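## 3. Planning and budgeting for a two-arm bench cell

Read this section before you place an order. It covers what to measure, what to put on the purchase sheet and what to set aside for the first year. Assembly starts in section 4.

The steps assume a tabletop cell with two arms fixed along one side of the bench, working on household-sized objects. For a single arm, skip steps 3 and 7.

### 3.1 Before you ask for quotes

1. Write down the tasks you want the cell to do in its first year. Use plain wording, such as "put the lid on the saucepan" or "move the bowl to the other side". Suppliers will quote against this list, so keep it short.

2. Weigh the heaviest object on the list and measure the widest one. Enter both in the Holtell planning sheet, rows A and B. If an object has a handle, weigh it as it will be held.

3. Choose the spacing between the arm bases. Both grippers must be able to reach the middle of the table. Check this with a tape measure and the reach figure from the arm supplier, and take 45 mm off that figure for the gripper you plan to fit.

 **Note:** Catalogue reach is often given to the wrist flange, sometimes to the fingertip. Ask which one you are reading.

4. Choose the tabletop. A plain, light surface is easy to wipe and easy to mark out. Budget for replacing it. Positions get taped, moved and taped again, and the adhesive stays behind.

5. Decide where each camera goes. Most buyers want one fixed view of the whole table and one close view at each gripper. List every camera as its own line on the sheet, with its cable and mount. Mounts are the item most often left off.

 Full table and wrist view of a kitchen-task bench:
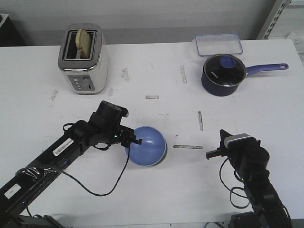
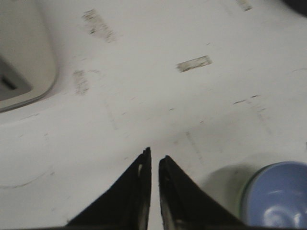

6. Allow for cables. Measure from the gripper back to the base with the arm fully stretched, then add slack for the wrist to turn. Order spare clips and ties in the same shipment.

 **Caution:** A loop of cable that hangs to the table can catch on an object or on the other arm. Route and secure all cables before the first powered move.

7. Check that both arms can be stopped from one button. If the two controllers are sold separately, ask the supplier for the linking cable and its part number in writing.

### 3.2 Filling in the purchase sheet

Group the lines as follows. Leave a line blank if it doesn't apply, but don't delete it.

| Group | What to include |
|---|---|
| Arms | Arms, controllers, base plates, bolts |
| Grippers | Gripper bodies, fingers, spare fingers |
| Cameras | Fixed camera, wrist cameras, mounts, cables |
| Bench | Frame, tabletop, spare tabletop |
| Task objects | Cookware, containers, small appliances, duplicates |
| Safety | Stop button, linking cable, floor marking |
| Freight | Shipping, duty, unloading |

Set a contingency line of $2000 and keep it separate from freight. Use it for parts that wear or break, and top it up at the July review.

**Note:** Buy two of every task object at the same time. Colours and shapes change between production runs, and a lid from a later batch may not fit the earlier pot.

### 3.3 Comparing suppliers

Holtell cells can be built with arms from Itow or Bustero. The base plate differs – confirm the bolt pattern before ordering the bench frame. Ertürk grippers fit either arm with the adapter ring, and the ring has its own line on the quote.

Ask each supplier for:

- delivery time to your door, including customs
- the price of a set of spare fingers
- who pays return freight on a warranty claim
- how long spare parts will be stocked for the model quoted

Don't accept a bundle price without a breakdown. You will need the separate figures for insurance and for your asset register.

### 3.4 Approval

Send the completed sheet, the task list and the bench drawing together. Orders placed through Holtell are checked by Satish Arumugam, who will write back with any questions on reach, payload or mounting. Changes made after the base plates have been cut are charged at cost.

Keep a printed copy of the approved sheet. You will need the row A and row B values again in section 4.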